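Posted in Workshop and storage, Small parts and tote bins
By Saqib Rajput
29 Mar 2024

How to fix an open bin to a bench and sort mixed items out of it

Contents
Before you start
Choosing the bin
Marking the position
Clamping
Loading the bin
Emptying and sorting
Cleaning the floor of the bin
Faults and remedies

Before you start

The method covers a single open-topped bin used on a wooden bench or table as a temporary holding place for mixed small items. It applies to returns, lost property, desk clearances and any other job where the contents arrive unsorted and leave in separate groups. It does not cover stacking bins or bins on racking, which are dealt with on the racking page.

You will need:

One open-topped bin with a flat floor
One or two bar clamps with plastic or rubber pads
Low-tack painter's tape
A steel rule or tape measure
A damp cloth and a dry cloth
Destination trays, one per category

Clear the bench before setting out. A bench top that has been waxed or oiled should be wiped with a dry cloth first, as the tape will lift from it.

Choosing the bin

Use a bin with sloping inner walls if one is available. Small items slide down towards the floor and are easier to reach than items wedged into a square corner. The drawback is that the floor area is smaller than the opening suggests. Measure the floor and work from that figure.

A plain grey or mid-toned interior is preferable. White shows scuffs early and black hides dark items such as cable ends, pen caps and spectacle cases. The bins we use at the Gosau workshop are the Horavell shallow pattern, bought second-hand, and the colour was the main reason for choosing them.

Depth matters more than length. The hand should reach the floor with the forearm clear of the rim. If the forearm rests on the rim, the bin is too deep for bench work and should be used at floor level or on a lower table.

Check the floor for drainage or fixing holes. Small holes are acceptable for most household and office items. Screws, pins and beads should go in a lidded pot before they are placed in the bin.

Marking the position

Place the bin where it will be used and stand in the working position. The near edge should be far enough from the bench edge to leave room for a row of trays or labels in front of it. Shift the bin until both far corners can be reached without leaning.

Mark the corners with painter's tape. An L shape is better than a single strip, as it fixes the bin in two directions. Lay the first strip along one side and the second at right angles to it, with the inside edges of the tape touching the bin. Two marked corners on the same diagonal are enough. Press the tape down with the edge of the rule and leave it in place for the whole job.

Do not mark the bench with pencil or felt pen. Pencil rubs off on the base of the bin and felt pen soaks into unsealed wood.

Clamping

Fit the clamp at a corner or close to one. The middle of a long wall will bow inwards when tightened, and a bowed wall makes the bin rock. Point the bar and handle away from the side on which you stand.

Tighten by hand until the bin no longer moves when pushed with the palm, then stop. Further tightening marks the rim. If the bin still turns about the clamped corner, fit a second clamp diagonally opposite. Check the bin against the tape marks after tightening, since a trigger clamp tends to pull the work a few millimetres towards the bar.
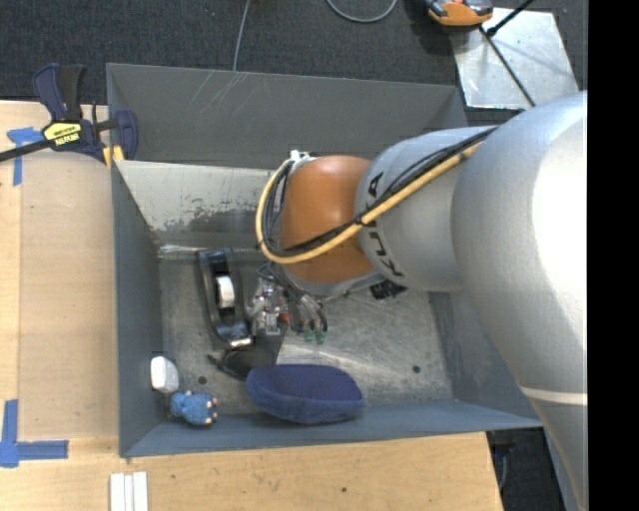 Loading should be done in a single layer wherever the contents allow it. Place rigid items first and leave a hand's width around any item with a cutting edge. A tape dispenser is the usual offender: set it on the floor of the bin towards the centre, as with the black one holding a white roll, where it can be approached from any side. Soft items such as knitted toys and fabric pieces can go against the walls and into the corners, because they compress and will come out without being levered. Flat items go in last.

Do not tip a bag or box into the bin. Items land on top of one another, the smallest are hidden, and the sorting time rises accordingly. Ehsan Mohmand timed both methods on the Zorkville clearance in our first season. The tipped bins took 14 minutes each to empty and the hand-loaded bins took less, including the loading.

If an item overhangs the rim, it does not belong in the bin. Put it directly in a tray.

Emptying and sorting

Decide the categories before removing anything. For general office and household contents the following set is adequate:

Stationery and desk tools
Fabric and soft goods
Cables and electrical
Papers and cards
Unidentified

The last category is needed. Without it, doubtful items are returned to the bin and handled twice.

Work in this order:

1. Remove anything sharp. Lift a dispenser by its base, keeping the fingers away from the cutter.
2. Remove rigid items that are resting on others.
3. Remove soft items from the walls and corners. Shake fabric items over the bin, not over the bench, in case something is caught inside.
4. Remove small loose items from the floor.
5. Run a flat hand along each lower corner to confirm that it is clear.

Lift items straight up. Dragging them along the floor scratches the surface and pushes dust into the corners. Bowl-shaped or hollow items should be turned the right way up over the bin and checked.

Put each item in its tray before reaching for the next. Holding several items in one hand saves very little and is the main cause of items in the wrong tray. On the Górecki job we logged 1,748 items, of which 146 had to be moved to a different tray at the final check. Most had been picked up in handfuls.

Cleaning the floor of the bin

Leave the bin clamped. Wipe with the damp cloth from the top of the walls down to the floor, then dry in the same direction. Tape residue can be removed with a little cooking oil on the cloth, followed by warm water and washing-up liquid.

Scratches in the floor do not affect use unless they catch a fingernail. At that point they will also catch thread and knitted items. Rub the raised edge down with fine abrasive paper on a flat block, or fit a cut sheet of card as a liner and replace it when it is worn.

Faults and remedies

Bin creeps across the bench: clamp pad is worn or greasy. Clean the pad with warm soapy water and dry it.

Bin rocks: debris under the base, or clamp fitted mid-wall. Lift, wipe and refit at a corner.

Tape lifts at the ends: bench is dusty or oiled. Remove, wipe and apply new tape. Old tape will not hold a second time.

Tape leaves a mark: it has been left down too long. Remove it at the end of each job and slowly, at a low angle.

Small items lost through holes in the floor: cover the holes from underneath with tape before the bin is positioned.

Items repeatedly left behind: bin is too deep or the light comes from behind the user. Move the lamp to the far side of the bench.

Revised clamp dimensions for the deeper Horavell bins will be added in April.

Filed under: bins, clamps, sorting
3 comments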